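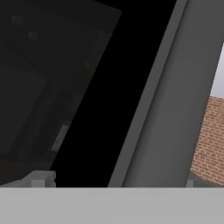 Simulated wrist camera view blocked by my own gripper. Does this carry over to the real arm?

Posted by Gangadharan Iyer

I'm building a small arm in our shared workshop and testing the wrist camera in a simulator before I drill anything. With the camera where the Ulier mount wants it, the body of the gripper takes up the whole bottom of the view and one finger runs across the right side. Past the finger I get a bit of brick wall. The gap in the middle is pure black, no detail at all.

The Plonetti guide says a model trained on 1182 simulated grasps "transfers directly" and claims 97 percent success. I don't buy it. Has anyone here done this on a home build, or is everybody repeating the guide? I would like to know before I pay for a second mount. Changing the lens angle is possible but I'd have to reprint the bracket, and the printer is booked until Tuesday.

Erasto Kinyua

I'd be suspicious of that 97 too. Success at what? Same part, same spot, same light?

Two separate problems here. The finger in view is fine and you may even want it, so the model can see where the tip is relative to the part. The gripper body along the bottom is wasted pixels. Tilt the camera up or move it out a little. On my Lukumay arm I moved it 42 mm and got most of the lower part back, but my gripper is short, so don't copy the number. Try it in the sim first, it costs you nothing.

The black area I would worry about more. Could be an unlit hollow, could be a surface with its normals flipped. Drop a light in there and look again. If it stays black, check the mesh. A real camera will give you noise and some stray light in a dark gap, and a model that has only seen flat black may do odd things with that.

Also run maybe a few dozen real grasps by hand and write down every miss before you believe anybody's percentage, mine included.

grula_fan

just get the Grula mount, worked for me. never bothered with the sim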